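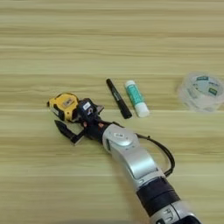 One operations manager told us in our first year that her company had paid for three pilots of the same stock system and still did its ordering on a spreadsheet. She asked whether we could get the third one finished before anyone proposed a fourth. We did, and most of our work since has come from people in much the same position.

Bennani is an IT rollout firm based in Betden. We take software that already works for a small group of users and get it working for everyone else in the organisation. We don't write the software and we don't resell it, so we take no commission from suppliers.

Our clients are mostly distributors, housing providers and regional lenders with between 50 and 600 staff. Many have one or two people in IT who are already busy keeping things running.

How we work

A job normally starts with a site review lasting 7 days. We look at the network, the user accounts, the data that has to move and the older systems that can't be switched off yet. You get a written report at the end of it, and you are free to take that report to another firm.

If you carry on with us, we agree an order of sites, a training plan and a date for each move. Every site has a way back to the old system until its manager signs it off.
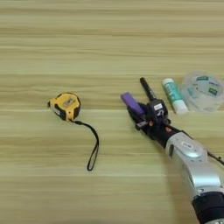 We keep track of all this in Imby, our own planning tool. It holds the list of devices, the open faults and the sign-offs for each location, and clients can log in and read the same pages we do. It is included in the price -- there is no separate licence.

Our largest project so far was Cilness, a move to a single booking and payments system that covered 1834 user accounts. It ran almost 2 months over the first plan, mainly on account of duplicate customer records, and we now check for those during the site review.

Where we are

The office is in Betden, a short walk from the station. Support lines are open from eight until six on working days, with evening cover during the week of a move. We are taking bookings for site reviews from September onwards.

Page last updated 03/04/2023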